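Ticket 2079 – Faux fur cover sheds after first wash
Product: Lemow long-pile cushion cover, white
Opened by: Bernice Bawa
Assigned to: Etornam Amegashie, Dreltura Home Support
Status: Waiting for customer

Bernice Bawa, 9:40
Good morning. I bought two of the Lemow covers in November, order 1157. I washed one of them according to the label and now it leaves white hairs on my sofa and on my black trousers. The other one I did not wash yet and it does not shed. Is this normal, or did I receive a bad piece?

Etornam Amegashie, 10:15
Hello Bernice, thank you for writing. Please tell me three things: which temperature you used, whether the cover was zipped closed, and how you dried it. Please also pull very softly at the fur in the middle and then next to the zipper, and tell me where the hairs come out.
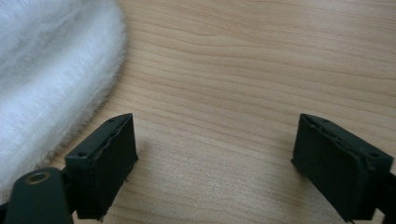
Bernice Bawa, 11:05
I washed at 30 degrees, with the zipper open, and dried it on a rack for one night. Near the zipper many hairs come out, and in the middle almost none. I also wish to ask about the look of the fur. In the shop it was lying all in one direction, but on mine I find creases. It is the same kind of thing as on the white fur in the photo, where the pile separates into clumps and the grooves look a little gray. Is the gray color dirt, or only shadow? I am asking before I wash again.

Etornam Amegashie, 11:30
Hairs that come only from the zipper side are usually cut ends from the sewing. With an open zipper, more of them get out in the wash. For the gray, I cannot decide it from a photo. Please open one groove with your fingers beside a window. If the base of the hairs is white, it is shadow and you do not need to wash. Then please:
Shake the cover outdoors.
Brush it with a wide pet brush, from the middle to the edges.
Go along the zipper with a lint roller, inside and outside.

Bernice Bawa, 16:20
The base is white. I brushed for 8 minutes and the creases are softer. The zipper side still loses some hairs – less than before.

Etornam Amegashie, 16:45
Good. Please repeat the lint roller tomorrow and write here again. If it still sheds, I will ask Benedicta Nyarko in returns to send a replacement.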